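Fukden Handling Laboratory
4 min read

1/ The laboratory has completed the first round of its comparison of two hand-held grippers, the Jalgate and the Bovau. Both are carried by a person and record the fingers' view of the work. This thread sets out the main findings. The full tables will follow in March.

2/ The question put to us was a narrow one. Household items made of soft cloth are difficult to pick up cleanly, and we were asked which finger shape loses fewer of them between the first touch and the lift.

3/ Each gripper was used for 200 attempts by the same seven operators. Items were placed by hand on bedding or on a sofa and were not straightened between attempts. An attempt was counted as a success if the item was held clear of the surface for the full count.

4/ The Jalgate has broad fingers with angled inner edges. The Bovau has narrow, parallel fingers with rubber pads. Both close by means of a trigger, and both were used with the same controller, supplied by Manalo, so that differences in timing could be set aside.

5/ Results on thick, soft items favoured the broad fingers. Operators reported that they could come in at a poor angle and still gather enough cloth to lift. The narrow fingers tended to pinch a single fold, which then slid out.
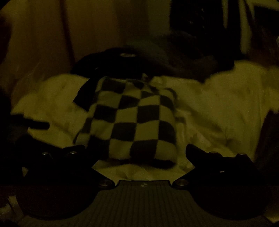
6/ Lighting proved to matter more than we had allowed for. Several sessions were held in the evening with household lamps only, and the recordings from those sessions took almost twice as long to label. The grip itself was not affected – the operators could see perfectly well – but the camera could not always separate a dark item from the shadow next to it.

7/ On thin items the order was reversed. Pillowcases, scarves and single socks were lifted more reliably with the narrow fingers. The broad fingers often closed on the sheet underneath as well, and an attempt that brought the sheet up was counted as a failure.

8/ A word on weight. The Jalgate weighs 296 grams more than the Bovau once the camera is fitted. Four operators asked for a rest during the longer sessions with it. None did so with the Bovau. We regard this as a fair objection and have passed it to the makers.

9/ Screws on both tools were checked each morning. One finger on the Bovau worked loose on the Monday of the second week and 98 recordings had to be set aside and repeated. The repeated attempts are the ones given in the tables.

10/ The laboratory does not recommend one gripper over the other for general use. For bedding, cushions and heavy clothing we would choose the Jalgate. For folding work and small laundry we would choose the Bovau.

11/ The second round will keep the same operators and change the camera lens. Questions about the method should be sent to Mateja Grgić, who is responsible for the trial.

Comments (3)

pkw_bench
Were the rubber pads new at the start, or had they been used before? Ours go shiny quite quickly and the slip gets much worse.

Fukden Handling Laboratory
New at the start, and replaced once at the halfway point.

Oonagh T.
Please publish the evening sessions separately if you can. Most of our work is done after dark.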